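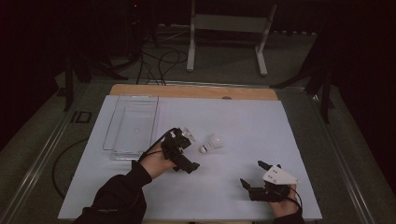

Szu-yu Poon
I would ask the department to reconsider the wording of the November notice. It states that "no positions are affected" by the sorting cell at Billbridge. Positions may be unaffected, but the work is affected, and the people doing it should be told in what way. I moved from the packing bench to the demonstration tables with the hand-held grippers in the second group. My job title is the same. My day is entirely different.
4 replies · 11 likes

Mirjana Petek
Thank you for raising this. I drafted the notice and I accept that the sentence is narrow. It was intended to answer the question put to us most often, which concerned headcount. The present arrangement is as follows. Staff at the demonstration tables record handling tasks with the grippers. Those recordings are used to train the Erness arms for returned sporting goods and other light items. Placement at the tables is by application. Rates of pay are unchanged and seniority carries over. A revised notice will describe the duties themselves.
2 replies · 6 likes

Etornam Frimpong
"By application" requires a qualification. On the late shift at Fullau we were informed that the bench would be reduced by 2 stations and that the tables had openings. A person in that situation will apply. I do not consider that a free choice and I would not want it minuted as one.
9 likes

Mirjana Petek
The reduction at Fullau was decided before the tables were opened and was related to volume. I acknowledge that the two announcements were issued in the same week and that this was poorly handled.
3 likes

Kerubo Khaemba
I wish to enter a different view. I packed for 17 years and I had both wrists treated during that time. The tables are slower, I sit for part of the shift, and I am asked for my opinion on how an item should be picked up. A shuttlecock is a good case. Taken by the feathers it will be damaged and the customer will return it again. Taken by the cork it travels well. Any packer knows this, and until this year no supervisor had ever requested that I demonstrate it. I regard the change as an improvement and I know of others on my shift who do as well.
5 replies · 14 likes

Szu-yu Poon
I do not dispute your experience, Kerubo. My concern is precisely the knowledge you describe. Once it has been recorded it remains with the company, and we have received nothing in writing about what follows for the person who supplied it. The Hepburn agreement provides a skills allowance for anyone who trains a new hire. I see no reason why training an arm should be treated differently.
17 likes

Wumpini Akpalu
The skills allowance applies to "instruction of personnel." I have read the clause several times. As written it does not extend to equipment. An amendment would have to be proposed at the next review, and I would support one.
7 likes

Etornam Frimpong
Supported. I would add a request concerning pace. The target at the tables was set at 60 recordings per hour. Repeating the same short movement at that rate produces its own strain, and the grippers must be held the whole time. The bench was tiring but the items varied.
8 likes

Kerubo Khaemba
On pace I agree with Etornam. My hands are better than they were at the bench, but the final hour is difficult. A change of item partway through the shift would help a great deal.
4 likes

Mirjana Petek
The target is under review. More than 645 recordings were rejected at Billbridge last month, most of them from the last part of the shift, so there is also an operational case for lowering it. I cannot commit to a figure in this thread.
1 reply · 5 likes

Wumpini Akpalu
Could the rejection data be shared with the shift representatives? At Billbridge we learn that a recording has been refused only when the item appears on the list again the next day. No cause is given. I had assumed for several weeks that I was gripping too hard, and a colleague was told informally that the difficulty was with her starting position.

Mirjana Petek
I will ask whether the cause can be displayed at the table. The data exists. I do not know whether it may be released by individual or only by shift.
2 likes

Szu-yu Poon
By shift only, please. If it is released by individual it will be used for appraisal, whatever is said at the outset.
10 likes

Kerubo Khaemba
I would prefer to see my own.

Szu-yu Poon
Your own, to you, is acceptable. I object to its going to anyone else.
6 likes

Etornam Frimpong
May we also have the date by which the revised notice will be posted? Fullau did not receive the first one until the tables were already running.
3 likes

Show 2 more replies
Share · 38 comments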